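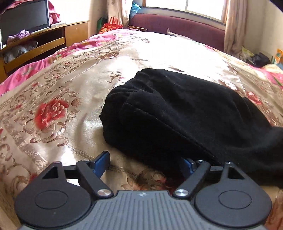 图1 手持夹爪在床面采集衣物操作数据,右侧蓝色指垫位于黑色织物下方

Nundadix 技术社区 > 问答 > 机器人操作学习

问题:手持夹爪采集的衣物整理数据,花纹床品背景是否需要剔除?

本单位正在复现 Tronus 方法中的衣物抓取部分。现有手持夹爪示教数据515条,均在居家环境中采集,操作对象以深色衣物为主,床面多铺有大幅花卉图案的床品。训练后的策略在素色台面上表现正常,在花纹床面上则多次将夹爪移向图案边缘,未到达衣物边缘。另有一部分片段,指垫进入织物下方后即被遮挡,标注人员对接触时刻的判定不一致。现就以下两点请教:

一、花纹背景的片段应当剔除,还是保留并作加权处理?
二、指垫被遮挡时,接触时刻以何种依据标注为宜?

提问时间:2026年1月

回答一(已采纳)

不建议剔除。我们在 Brultuswood 项目中做过对照:一组仅用素色背景数据训练,另一组保留全部花纹背景,其余设置相同。在未见过的床面上各测试10次,前者成功2次,后者成功9次。测试次数有限,该结果只能说明趋势,不宜作为定量结论引用。

贵单位所述现象,首先应检查各类床品在数据中的分布。若同一床品反复出现,而衣物又总是放在相近位置,策略容易把图案当作定位线索。建议按床品分组划分训练集与验证集,同一床品不得跨组。按片段随机划分会使验证指标偏高,我们早期即因此误判。

关于接触时刻,不宜单凭图像标注。可读取夹爪开合宽度曲线,以闭合速度明显下降的起点为准,再由标注人员对照前后画面复核。织物较薄时曲线变化不明显,此类片段单独标记为“接触时刻不确定”,训练时不参与接触损失的计算,轨迹部分照常使用。

另请核对图像与宽度信号的时间戳。两者若未对齐,上述做法不成立。

回答二

同意保留。补充一点:黑色衣物褶皱处细节较少,靠窗采集时受自动曝光影响较大,建议锁定曝光后补采一批。Sepúlveda 数据规范的附录中有曝光设置的推荐流程,可参照执行。颜色增强的幅度不宜过大,否则深色织物的褶皱信息进一步丢失。

回答三

我们是直接把背景分割掉再训练的,效果尚可,没有做过对照。遮挡问题未处理。

提问者补充

已按回答一重新划分数据,验证成功率较原先下降,与实机表现更为接近。宽度曲线的标注仍在进行,时间戳已核对。请问闭合速度的阈值是各类织物统一设定,还是分别设定?

回答一作者回复

分别设定。我们按薄、中、厚三档处理,阈值由各档的少量人工标注片段确定。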